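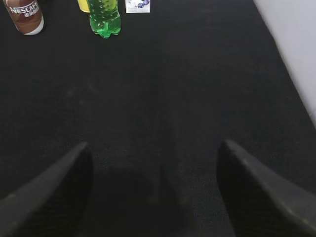

Wrist camera, gripper open, with the row of objects at the far end of the table.

Talldale Tabletop, stuck-gripper release

README last touched June 27, 2025 by Tamunoemi Tijani

Hi! If you downloaded Talldale before this release, please read the next section before you train anything on it. If you're new, read it anyway, because a chunk of the episodes have bad gripper values and I decided to leave them in with a flag instead of throwing them out.

What went wrong

The short version: in 80 of the 748 episodes, the gripper opening recorded in the state file is wrong. It says 100 (fully open) the whole way through, while the real fingers open and close like normal. The arm joints are fine. The images are fine. Only that one column is lying to you.

The longer version is a bit embarrassing. Our gripper is driven by a little controller program called Mernus, and a separate logger called Hou asks Mernus for the finger opening on every tick and writes it down. When you hit the emergency stop, Mernus drops its connection to the gripper. When you release the stop, it reconnects, and it's supposed to start reading the opening again. In the version we were running, the reconnect brought back the command side but not the reading side. So commands went out, the fingers moved, and Mernus kept handing Hou the last value it had. We always park with the fingers open before a reset, so the last value was always 100.

I'd love to say I caught this by looking at plots. I didn't. I caught it in May with my thumb. I had released the stop, the screen said the gripper was open and idle, and I reached in to straighten a mug that had ended up too near the edge. There was still a close command sitting in the queue from before the stop, and 6 seconds after the release it went through. The fingers closed on the side of my thumb. It was a pinch and a bruise, nothing worse (the grip force is set low for the mugs), but I had my hand in there for the worst possible reason, which is that I believed the screen.

So there were really two bugs, and they hid each other pretty well:

The reading side never came back after a reset, so the display and the log both showed a stale number.

The command queue was not cleared by the stop, so an old close could fire after release.

What's on the table

Everyday kitchen stuff, mostly things you can buy at a corner store, on a black tabletop against a pale wall. There are cans, plastic bottles, small cartons, and ceramic mugs in several colors. The setup shifts between episodes, so sometimes there's a big clear stretch of table in front of the fingers, and sometimes the mugs are packed in close and the bottles are standing behind them.

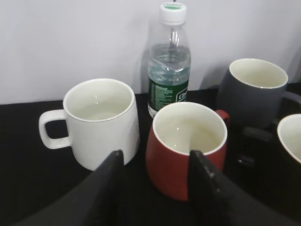 Photo: Talldale wrist camera / Skostari workshop

The mug episodes are where the bad column hurts the most. With the fingers open on either side of a mug like the red one, the next few moments are all about when to close, and in a flagged episode the state file never shows the close at all. A policy that leans on the opening value will learn that mugs float up by themselves. I trained one like that without knowing it, and it would line up beautifully, hover, and then lift with the fingers wide open. Over and over! I spent a good while blaming the lighting.

Dark fingers over a dark tabletop don't help here either. If you're planning to recover the opening from the pictures, know that the edges get soft wherever the hand throws a shadow on the table, and that dark mugs are a pain to separate from the background. I got usable results by tracking the fingertips only, but I haven't checked them closely enough to ship them as labels.

How to tell which episodes are bad

Every episode now has a field called gripper_state_ok in its info file. False means the opening was frozen. I set it by comparing the commands to the readings: if a close was commanded and the reading didn't budge, the episode is flagged. I then watched all of the flagged ones myself, and in each one you can see the fingers move while the number stays put.

What I can't rule out is an episode where no close was ever commanded. Those would look the same with or without the fault. If you find one where the fingers clearly don't match the number, please send me the episode name and I'll fix the flag.

What you can still use the flagged ones for

Anything that only needs images and arm joints. Object detection, arm motion, camera work, all good. If you want gripper commands (what we asked for, as opposed to what we measured), those are correct everywhere and live in a separate column called grip_cmd. For most people, swapping that in is the easy way out. It isn't quite the same thing, mind you: the command jumps right away and the fingers take a moment to catch up, and when they're holding a mug they stop well short of the commanded value.

What we changed on the rig

Mernus now throws away its whole queue when the stop is pressed. After release it won't accept a command until it has a fresh reading, and if the reading goes stale the display shows dashes in place of a number. Hou refuses to start an episode when it sees dashes.

The other change is a rule for people. Hands stay out of the gripper's reach unless the stop is pressed in, whatever the screen says. It was sort of the rule before, too. Now it's taped to the monitor.

If you run Mernus yourself

Get the version that ships in the tools folder here. To test an older copy, open the gripper, press the stop, release it, and command a half close with nothing near the fingers. If they move and the number stays at 100, you have the same bug, and I'd go back through whatever you recorded after your last restart.

Known leftovers

The old download link at Skostari still points to the release without flags. I've asked for it to be taken down. The episode names match between the two releases, so you can copy the new info files over the old ones and skip downloading the images again.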